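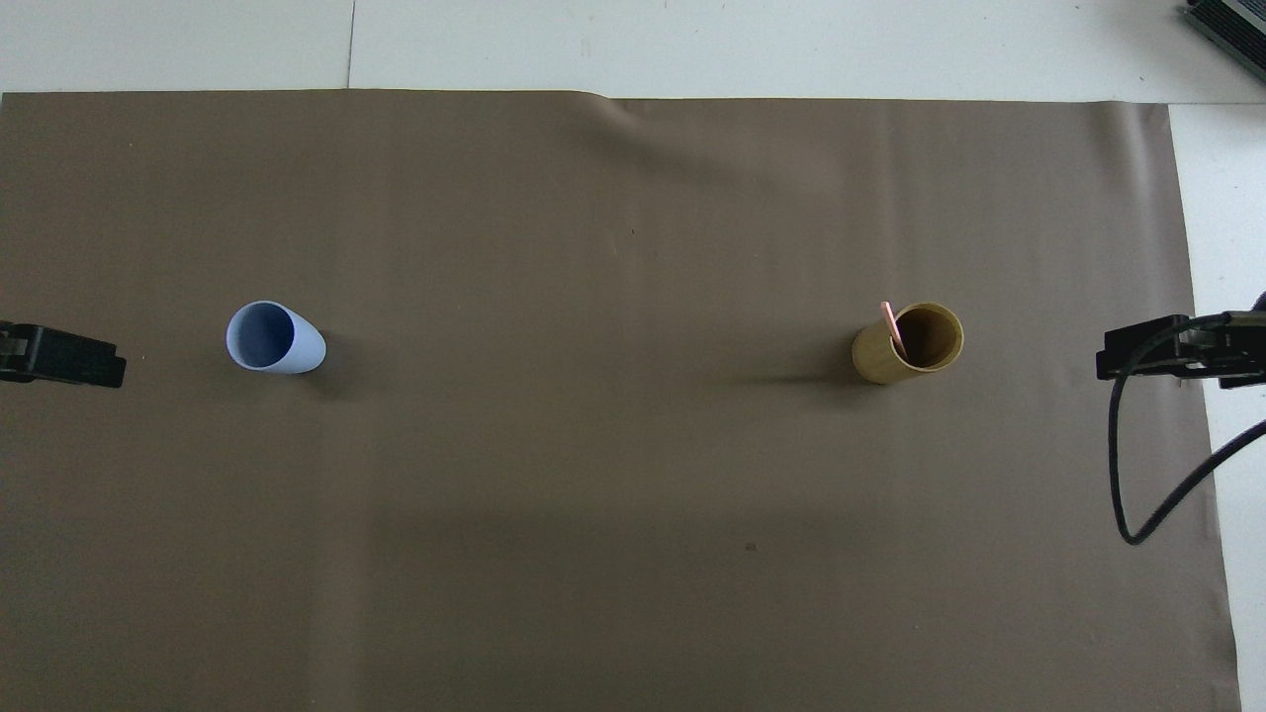 1/9 Neues aus dem Teilprojekt bimanuelle Manipulation. Frage: Wie viel bringt es, beim Imitationslernen die Fehlversuche im Datensatz zu lassen, statt nur saubere Demonstrationen zu verwenden? Aufgabe: dünner rosa Trinkhalm, zwei Becher, zwei Arme.

2/9 Datengrundlage: 1450 teleoperierte Episoden, davon 400 mit mindestens einem Korrekturgriff. Bisher haben wir diese 400 vor dem Training verworfen. Nneka Ekpo hat sie nachträglich segmentiert und den Zeitpunkt der Korrektur annotiert.

3/9 Verglichen werden 2 Varianten derselben Policy. Donden-A sieht nur die sauberen Episoden. Donden-B sieht alle, wobei die Aktionen unmittelbar vor der Korrektur im Loss maskiert werden. Architektur, Seeds und Anzahl der Updates sind identisch. 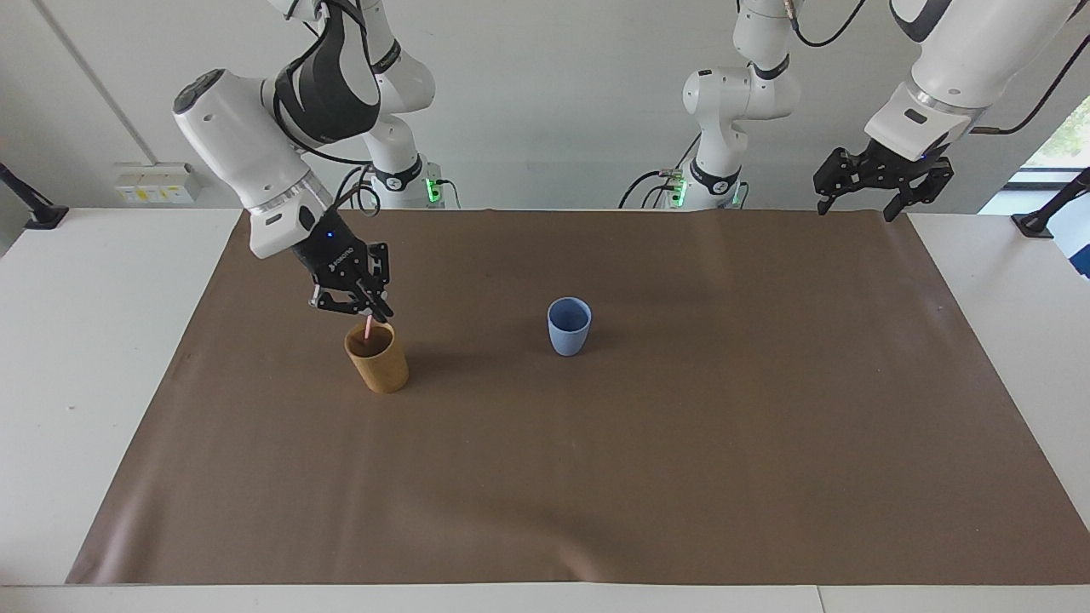
Rechter Arm mit Halm am gelben Becher, linker Greifer offen.

4/9 Schwierig ist der Halm. Er ist dünn, gibt nach und liegt in der Kopfkamera oft nur als kurze Spitze über dem Becherrand vor. Die Tiefenschätzung fällt dort regelmäßig aus, deshalb läuft alles rein auf RGB.

5/9 Ergebnis: A und B unterscheiden sich beim ersten Griff kaum. Der Abstand entsteht nach einem Fehlgriff. A wiederholt meist dieselbe Trajektorie an derselben Stelle, B fährt hoch, richtet das Handgelenk neu aus und setzt wieder an.

6/9 Ohne Maskierung ist der Effekt weg. Die Policy lernt dann den Fehler mit und greift auch in einfachen Startlagen daneben. Die Ablation steht im Anhang des Berichts, die Kurven sind über alle Seeds gemittelt.

7/9 Einschränkungen: ein Aufbau, eine Unterlage aus braunem Papier, dieselben Becher. Zu anderen Farben oder Untergründen können wir nichts sagen. Die Korrekturen stammen außerdem überwiegend von einer Person, ein Bias im Stil ist wahrscheinlich.

8/9 Zur Auswertung: 3000 Zeitschritte als Obergrenze pro Durchlauf, danach gilt er als gescheitert. Die Bewertung erfolgte anhand der Videos und ohne Kenntnis der Variante. Das Annotationswerkzeug (intern Ferri) geben wir im November frei, die Episoden später.

9/9 Als Nächstes: Segmentierung der Korrekturen ohne Handannotation, vermutlich über die Greiferöffnung. Wer Vergleichsdaten mit dünnen, nachgiebigen Objekten hat, bitte melden.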